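Chamado 1909 – Jitora, sala Metport
Categoria: mobiliário / superfície de trabalho
Prioridade: 2
Estado: em análise

Sintoma: o mouse perde o rastreamento quando sai do mouse pad e passa sobre a fita azul da bancada.

14/03 Mouse testado em outra mesa, sem falha.
15/03 Sensibilidade reduzida de 775 para 500. Sem alteração.
18/03 Pedido de mouse pad maior enviado à Kwok. Até a entrega, manter o mouse sobre o pad atual.

Anexo:
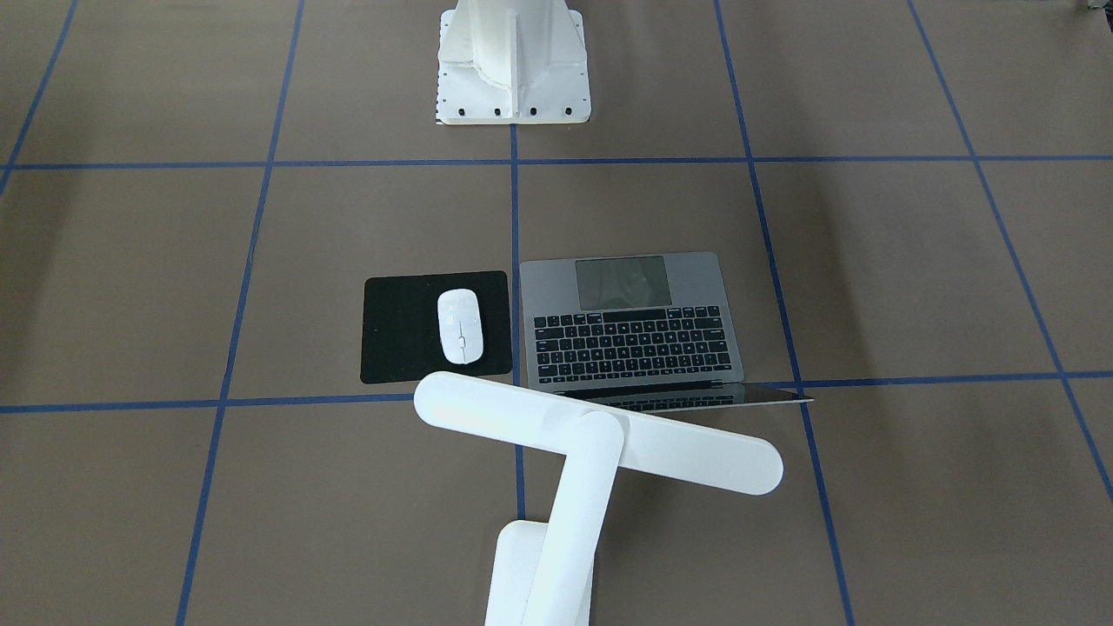
Mouse branco sobre o mouse pad preto, bancada com papel pardo e fita azul.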